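Home | Products | Tissue Models | Sutures | Accessories | Support | Contact

Norkier Absorbable Practice Suture, Series 2

Norkier Series 2 is a braided, absorbable-type practice suture for skills labs and teaching programs. It is sold for training on synthetic and bench tissue only. It is not sterile and must not be used on patients or live animals.

The thread is undyed or violet, coated, and swaged to a half-circle taper needle. The coating lowers drag through soft material and lets a square knot seat without sawing. The braid is the same one Norkier has made since 1998. The needle was changed in May to a slightly stiffer wire after labs reported bending in dense pads.
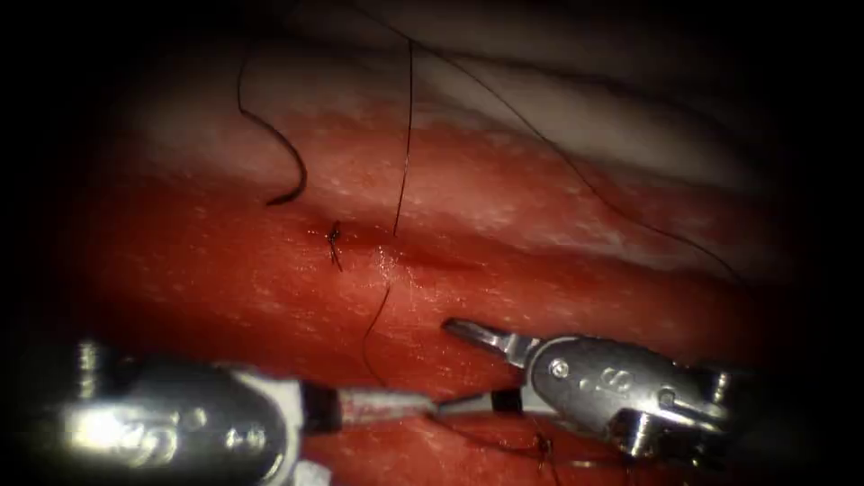
Can the suture be used on pads that have already been cut and closed before?
Reused pads are fine as long as the new bite is placed clear of the old needle holes. Thread tends to pull through where holes run together, and the closure will then say more about the pad than about the stitch.

Thread and needle

Taper needles are supplied as standard. They part soft material without cutting it, and suit layers that would tear under a cutting edge. A reverse cutting needle is offered for skin pads and should be ordered under its own part number. Do not mix the two in one tray — they look alike once out of the packet.

Grip the needle two thirds of the way back from the point. Gripping at the swage will flatten it and loosen the thread. Drive the needle along its own curve and let go before taking hold of the point side. Pushing in a straight line is the most common cause of bent needles returned to us.

Running closures

For a running stitch, cut the thread longer than the wound by a wide margin and anchor the first knot just outside the corner.
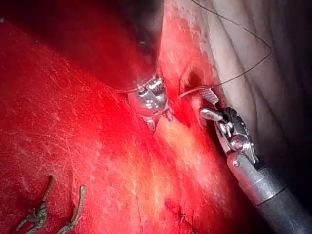 Keep bites even in depth and spacing, and take up slack after each pass. Slack left in the early passes cannot be recovered at the end without bunching the edges. Braided thread holds tension better than single-strand thread between passes, but it also resists being backed out. A misplaced bite should be cut and restarted.

Avoid holding the thread itself in the jaws of a needle driver, except at the tail. Crushed braid frays at the coating and loses strength at the knot.

Packing and storage

Each box holds 50 packets. The part number for the standard taper version is 2427. Store flat, in the carton, away from direct sun and heat. Opened packets should be used the same day, as the coating picks up dust and lint from the bench. 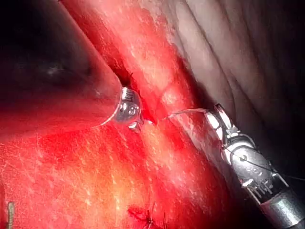
Thread left over from a session may be kept for knot boards, where drag matters less. Needles go in a sharps container in all cases, including bent ones and those with the thread cut off.

Works with

Sulik layered pads, Wang knot boards and the Clustton bench clamp. Other soft pads may be used — test one packet first.

Product questions: Sun-ja Hong
Bulk and school orders: Bok-nam Woo

Page last revised 8/14/26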